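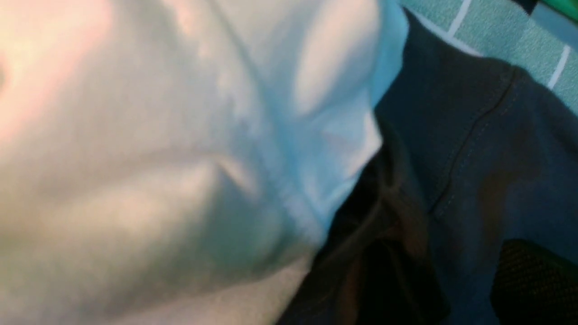 Home Reviews Laundry Kitchen Storage About Contact

Pretier Dye Catcher Sheets, Box of 70

By Hanane Erraji
April 8, 2021

Dye catcher sheets are small pieces of treated cloth that go into the washer with mixed colors. Loose dye in the water is supposed to stick to the sheet before it can settle on the light clothes. I had used the supermarket kind on and off for years without paying them much attention. Pretier makes a thicker version that comes in a box of 70, and I went through most of a box before writing this.

Our laundry is mostly pale and dark blue, with very little in between. My son's school requires navy sweatshirts and pants, I wear a lot of white and cream cotton, and the sheets and pillowcases are all light. For a long time I kept two hampers and ran two loads. With a small front loader that meant waiting most of a week until there was enough dark stuff to fill the drum, and by then the one sweatshirt he wanted was always at the bottom.

What you get

The box is plain cardboard with a tear-off opening on the front. The sheets are stacked flat and come out one at a time most of the way through. Toward the bottom of the box they start coming out in twos and threes, and you have to reach in and separate them. They are off-white, have no scent, and feel like a heavy paper towel when dry. Each one is a little bigger than my hand with the fingers spread.

The directions are printed on the back of the box. One sheet for a normal load, two if something is new or very dark, placed in the drum before the clothes go in. Water temperature up to 100 degrees Fahrenheit. There is also a line telling you to wash new jeans separately the first time whatever you do, and I agree with it.

Everyday mixed loads

This is where I used them the most. A typical load was two navy sweatshirts, school pants, four or five light T-shirts, some pillowcases and socks of all kinds. Everything had been washed at least a few times before. I put one sheet in the back of the drum, washed on cold with the regular cycle, and used the liquid detergent I always use.

The sheets came out anywhere from pale gray to a medium blue-gray. The light things looked the same to me going in and coming out. I held a pillowcase that had been through these loads next to one from the same set that I had kept in the closet, by the kitchen window in the morning. I could not tell which was which by color. The washed one was softer and had the usual wear at the hem.

That does not prove the sheets did all of it. Older navy cotton washed in cold water does not give off a lot of dye to begin with. So I ran four of the same kind of load with no sheet at all. After the fourth one, a white undershirt had a slight blue cast along the side seams, where the stitching is polyester and the fabric is doubled. It was faint. My husband did not see it until I pointed at it. But I could see it, and I had not seen it in the loads with the sheets.

New clothes

I bought a new navy sweatshirt in a bigger size and used it as the harder test. I put it in with two sheets and some old white dish towels I didn't care about, in cold water. Both sheets came out a clear blue. The towels picked up some color too, mostly in patches where they had been pressed against the sweatshirt. It was light, and it came out of three of the four towels on the next hot wash.

I washed the sweatshirt again with two sheets and got darker sheets and cleaner towels. By the third wash it was behaving like the old ones.

My advice is to wash anything new and dark by itself a couple of times, as you would without the sheets. They catch dye that is floating in the water. They can't do much about dye that rubs straight from one wet cloth onto another, and in a full drum there is a lot of that.

Red is a different matter. I tried one load with a red beach towel that has always bled. The sheet came out a strong pink and so did a pair of socks. I went back to washing the towel alone.

Compared with Goodall and Gruson

I had half a box of Goodall sheets left over, and a neighbor, Mohcine Zaki, gave me a handful of the Gruson ones he buys. I used the same kind of load for each.

The Goodall sheets are thinner and bigger. They pick up dye about as well on ordinary loads, judging by the color of the sheet afterward, but they ball up. More than once I found one twisted inside a pants leg, and it had hardly changed color except on the outside. Two of them tore, and I was picking bits off a black T-shirt with tape.

The Gruson product is a reusable cloth. The package claims it is good for 300 washes, which I have no way to check. It is the least trouble in the drum and doesn't tear. It also turned a dull gray by the third load and stayed that way, so you lose the ability to look at it and know if it picked anything up. Some people will prefer it for having nothing to throw away, and I understand that.

The Pretier sheets sit between them. They stay mostly flat. I had none tear in the washer. One went through the dryer by mistake and came out stiff but in one piece, with no mark on the clothes that were in with it.

Things I didn't like

The sheets stick to wet clothes and are easy to miss when you unload. Three or four times I found one folded into a shirt on its way to the drawer. A brighter corner or a printed edge would fix this.

They are single use. Pretier says on the box that they can go in the regular trash and says nothing about composting, so I didn't put them in ours.

The opening on the box is too wide. If you keep it on a shelf over the washer, as I do, damp hands get into it and the top few sheets go limp. I moved mine to an old Estaletti cookie tin with a lid and that works well – the stack fits flat with room on one side for stain sticks.

They also don't do anything for things that are already dingy. I mention it because the picture on the box has a very white shirt on it. A gray undershirt stays gray.

How I use them now

One sheet in each everyday load of navy and light colors, cold water, drum no more than three quarters full. I cut the dose of detergent a little as well – too much soap was leaving the dark things streaky, and that had nothing to do with the sheets. Good white shirts and the one cream tablecloth I care about still get their own wash. New dark clothes go alone twice and then join the rest. Clothes come out of the washer soon after the cycle ends, and I don't leave a damp pile with the sweatshirts on top of the pillowcases. I did that once last winter, long before I bought this box, and the mark is still on the pillowcase.

Would I buy them again

Yes, for the mixed loads. I run fewer half-empty ones than I used to and there is one hamper in the hallway now. If your washer is large and you have enough laundry to sort it properly, I don't think you need them. If you mostly wash old, faded darks in cold water, you could probably get by on half a sheet. I cut some in half for small loads near the end of the box and they did fine.

Four out of five. I took one off for the box and for how hard they are to find in a wet load.

Comments (4)

Dottie R.
I put mine in a small mesh bag with a zipper, the kind for stockings. No more hunting for it. Seems to catch the same amount.

Mohcine Zaki
Still on the same Gruson cloth since I gave you those. It's gray, yes. I don't look at it, I just wash. I think the seams on your undershirt would have gone blue with or without, polyester thread is like that.

pksews
Good review. Do you know if they work for quilts? I have one with navy and cream blocks side by side and I've been afraid to wash it. It took me something like 1000 hours and I would rather leave it dirty than ruin it.

Hanane Erraji
Dottie, thanks, I will try the mesh bag. pksews, I haven't washed a quilt with them and I don't want to guess with that one. If you have scraps of the navy left, wet one and press it on a white cloth for an hour first. If it leaves color I would not count on the sheets, because the blocks touch each other the whole time.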